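Getting scuff marks off a pale floor

Updated 26/11/2025

Had a heap of emails on this after the grout page so putting it all in one spot. Covers vinyl, sealed timber, tile and painted concrete. Not raw timber, not waxed timber, not cork. Those need their own page and I haven't written it yet.

Sweep first. Properly. Grit under a cloth will scratch a light floor faster than any shoe will and you'll see every line of it when the sun's low.

What you need

Soft broom or vacuum with the brush head down
Bucket, warm water
Dish soap, plain
Two microfibre cloths
A clean tennis ball or a white pencil eraser
Bicarb
Old towel

Skip the green scourers. Skip the magic sponge too unless the finish is already dull, it's basically very fine sandpaper and leaves a flat patch on anything glossy.

Step 1. Dry rub

Try the eraser before anything wet. Short strokes, one direction, light hand. Most black rubber marks come up like this and you're done in a minute. For a long streak cut a cross in the tennis ball, jam it on a broom handle and rub standing up. Saves your knees.

Step 2. Soap and water

Few drops of dish soap in the bucket, no more. Too much leaves a film and then the floor grabs dirt all week. Wring the cloth right out. Rub the mark, rinse, dry with teh towel. Don't let water sit in the joins on timber or click vinyl.

Step 3. Bicarb paste

For whatever's left. Bicarb and a dribble of water, about as thick as toothpaste. Dab it on, leave it 4 minutes, wipe in small circles with a damp cloth. No pressing. Test it behind a door first, always, even if you've used it on another floor in the same house.

Rinse twice. Bicarb dries white and on a pale floor you won't notice till you've walked it up the hall in your socks.

Step 4. Stubborn ones

Tile and painted concrete — a bit of metho on a cloth, windows open, no heaters or flames going. Wipe and lift, don't scrub. Keep it off sealed timber, it can cloud the coating. Old marks on vinyl sometimes aren't marks at all, the rubber has stained right through and the colour won't shift. Mats with black rubber backing are the usual culprit. Put a rug over it and move on.

Which finish have I got?

Drop of water in a corner. Beads up and sits there, it's sealed. Soaks in and goes dark, it isn't, stop at Step 1. Our place in Skutholm is sealed in the front rooms and bare in the laundry, so check each room.

Gloss or matte matters as well. Gloss shows swirls, so straight strokes only. Matte goes shiny if you rub one spot too long. Spread the effort out a bit past the mark so the edges blend.
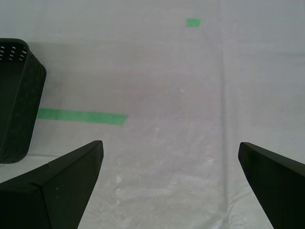
Amber Goossens
Home care editor, Odside

Keeping them off

Felt pads on chair legs, and change them when they go flat. I do ours every August. The stick-on ones slide in warm rooms so get the nail-in sort for timber chairs.

Shoes off at the door if you can get everyone to agree. If not, a decent mat inside and another outside. Woven backing, not rubber.

Trolleys and prams are worse than shoes. Wipe the wheels with a damp cloth before they come in. Grey wheels mark less than black ones, worth knowing if your buying new.

How often

Sweep every couple of days. Damp mop once a week. Go over the scuffs every 14 days or so in the busy bits — hall, kitchen, in front of the couch — and leave the bedrooms till they need it.

Still to come: waxed floors, cork, and what to do about candle wax. Mieke Prins sent in a tip for that last one using brown paper and a cool iron, will add it once I've tried it on the spare tiles.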